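Shop-Floor and Household Chores, Picture Page
Seltthorpe Workshop Notes

Text: Baiba Sakalauskas
Bench work: Algirdas Lukoševičius

Our list of chores has 22 entries. Half come from the house and half from a small machine shop, and each one is something a person does without planning it. The question for every entry is the same: can a machine do it today, at a bench, with no one stepping in? The answers so far are mixed, and they do not follow the order of difficulty that people expect.

Scoring is plain. A run counts if the object ends up where it belongs and nothing else has been moved. Time is logged but does not affect the score. A dropped part is a failed run, even if the machine picks it up again. Algirdas would prefer to allow one retry, and the Pirano group does allow it, so our numbers and theirs should not be set side by side.

Where things stand

Towels. Folding a flat towel is close to solved at the bench. Finding the corners of a crumpled one is slower, and most of the failed runs end there, with two layers pinched as one.

Dishes. Plates go into a rack well enough if they are all the same size. Mixed bowls are poor. Glasses were taken off the list in December and will go back on when there is a better way to measure grip force.

Sweeping chips off a bench. Easy to do badly. The machine clears the middle and leaves the edges, then reports that it is done.

Sorting fasteners. Good with M6 and larger. Washers lying flat are still a problem – the jaw tips need an edge to get under, and a washer offers very little of one.

Returning tools to their places. This is the entry we get asked about most, and it takes up the rest of this page.

Small tools

Putting a drill bit away takes a person a second or two. Written out as steps, it is a long job: approach a thin round part, close on it without rolling it, lift it level, turn it upright, line it up with an opening, lower it, let go. A bit can turn in the jaws at any point between the lift and the release. If it turns a few degrees, the tip catches the edge of the slot and the run is over.

Two-handed runs go better than one-handed runs. With a second gripper the bit can be steadied or passed across, and the angle can be corrected in the air. The cost is time and one more chance to drop it. Han, the control software on our bench, was first set up for one arm, and the handover step still shows it.

The full set is 738 runs by hand, with a person holding both grippers. Of these, 41 were thrown out for bad timing data. The rest are what the machine learns from. Runs by hand look simple for a reason: the person feels the bit begin to slip and corrects before it shows. Nothing of that feel is in the recording, and we think much of the gap between the hand runs and the machine runs comes from there.

Start positions matter more than we planned for. A bit lying across the jaws' line of travel is easy to close on. Turned the other way, it asks for a wrist angle that the arm reaches only near the limit of its range.

Picture 1. Small tools, by hand. One drill bit on the white board, a grip in each hand with the jaws facing in, and the clear slotted rack over to the right.

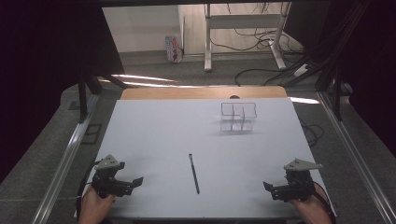 Next on the list

Hex keys, in the same rack, starting Tuesday. The short leg gives the jaws something to hold, so we expect less turning. Trevura is sending 4 sets of softer jaw tips, and the drill bit runs will be repeated with those before any more entries are added.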